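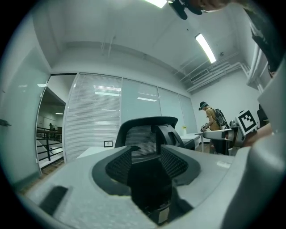 torquenut65 wrote:
Pushing chairs back in is exactly the job I'd hand over first! Everybody wants to talk about laundry folding and dishes, but I run the front room at a repair shop in Hallstead and I put chairs back under desks every single night. They roll, they swivel, the arms catch the desk edge. If a machine could do just that I'd be thrilled.

mopbucket_14 wrote:
Fun thread, but I'd bet against you on chairs. A box stays where you left it. A chair on casters starts moving the second you touch it, and it never goes quite the way you push. My robot vac has been fighting the same chair base since March and the chair is winning.

torquenut65 wrote:
OK but the vac has no arms. Two arms, one on each side of the chair, and you steer it like a shopping cart. I don't see what's so hard.

gridline wrote:
Steering is the easy half. Try it tonight with your eyes shut and you'll notice how much you do with your wrists when one caster wants to go sideways. That's the stuff people are trying to get recorded now, and I think it's the most exciting thing going on in this whole field. Way more than another backflip video.
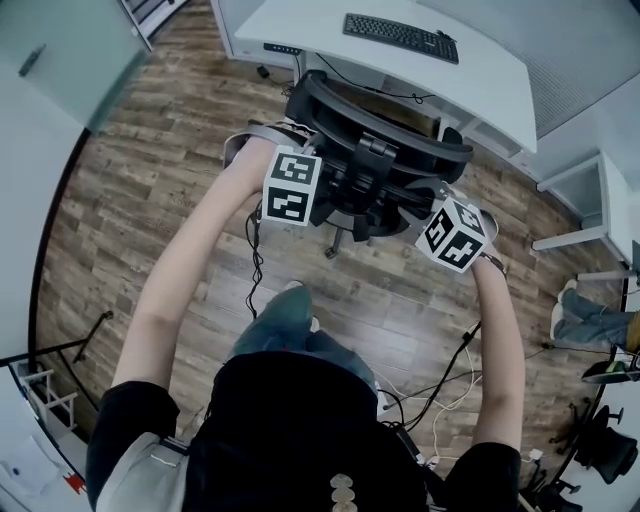

Two hands on an office chair, with a marker cube on each wrist.

mopbucket_14 wrote:
I like it, I do. I still want to see one of these in a room it's never been in before. Mesh chairs, padded chairs, the awful one with a missing wheel. We have 184 chairs on my floor and I swear no two roll alike.

pellethead wrote:
Shop-floor guy here. We've had an Inura cart moving bins between stations for 14 months and it's great, I'd fight anyone who tried to take it away. But it follows a painted lane. Leave a stool in the lane and it stops and beeps until a human comes over. So "yet" is doing a lot of work in the thread title.

gridline wrote:
Sure, but that's a cart doing a cart's job. Nobody taught it what a stool is. Give it an arm and enough examples of people moving stools and I think you get there.

pellethead wrote:
In 5 years? For a price a normal shop can pay? I'd say no.

torquenut65 wrote:
I'd say yes, and I'll take slow! It can have the whole night. If it spends ten minutes on each chair and they're all tucked in when I unlock on Saturday, I'm a happy customer.

mopbucket_14 wrote:
Ten minutes each on my floor and it would still be at it when people came back to sit down.

hughes_st_garage wrote:
Does anybody know if the Ristum arm can grab something as fat as a chair armrest? Mine's the small one and it tops out at a coffee mug.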